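Ticket 961: right-hand gripper drops the ladle
Project: Honorato (student robotics, kitchen task)
Opened by: Poppy Tunstall
Assigned to: Tien-fu Yang
Status: open, reopened 2 times

Poppy Tunstall
Replays of the serving task keep losing the ladle on the right-hand side. It goes partway through the lift, handle first. Dario says it's the finger pads and wants to order new ones. I'm not convinced. The pads are the same ones we had in July and they held a spoon then without any fuss.

Tien-fu Yang
Swapped left and right pads. Ran 21 lifts. Still drops on the right, still fine on the left. So I can't see how it's the pads, unless both sets are bad in the same place, and I don't believe that either.

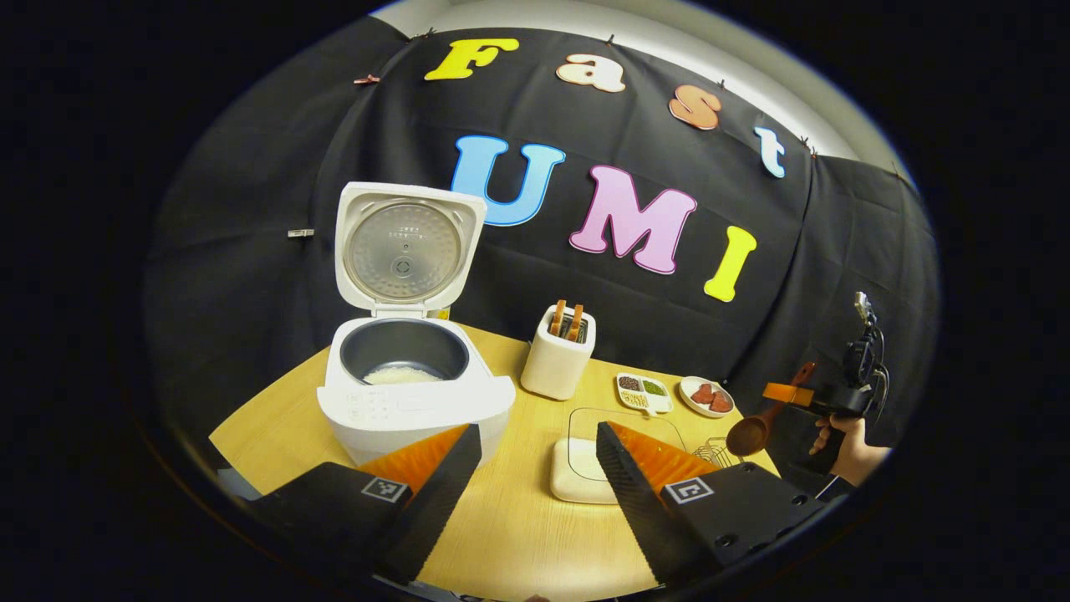 Lindsay Whitelaw
Before anyone spends money, can we look at how we teach the grasp? The demonstrations all come from people holding the grippers by hand, and people cheat. They tilt the wrist, they lean the thing on something, and none of that gets written in the notes. With the ladle up against the orange pad and its handle angled off like that, I'd want to know whether both fingers are closed on it at all. Resting isn't gripping. The wiki page says "grasp verified" and gives no clue who verified it or how.

Dario Bassi
Pads are 800 cycles past what Zalteck told us. I still say pads.

Poppy Tunstall
Where did Zalteck say that? I've looked through the emails and can't find a figure.

Dario Bassi
It was on the phone.

Tien-fu Yang
Logged the finger width on the next batch. The right side reports closed before the handle is between the fingers. Could be the width calibration, could be the demos. Recalibrating tonight, same pads left on.

Lindsay Whitelaw
Please don't close this after one good run. That's how it got reopened last time.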